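Budgeting for a second pair of handheld grippers?

Ihor Polishchuk
We collect cloth-handling demos on a bed, at home, like professionals. Vurnora wants $2,261 for another pair. My budget is 600. Buy used, rent, or wait until August? 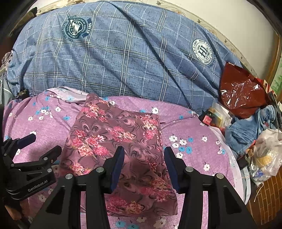 Folded floral cloth on the bed, jaws open.

Arsen Sirko
Rent first. Jelard charges 300 a month, and you'll learn fast how many hours you really put in. Price spare finger pads too; I've bought 7 and regret none.
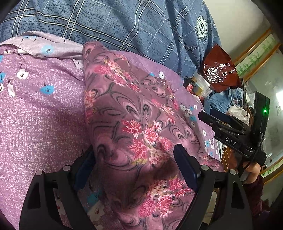
Whatever you pick, keep some money back for storage. Video eats drives faster than grippers eat batteries.

Prokopenko
Just buy used. Mine work fine, mostly.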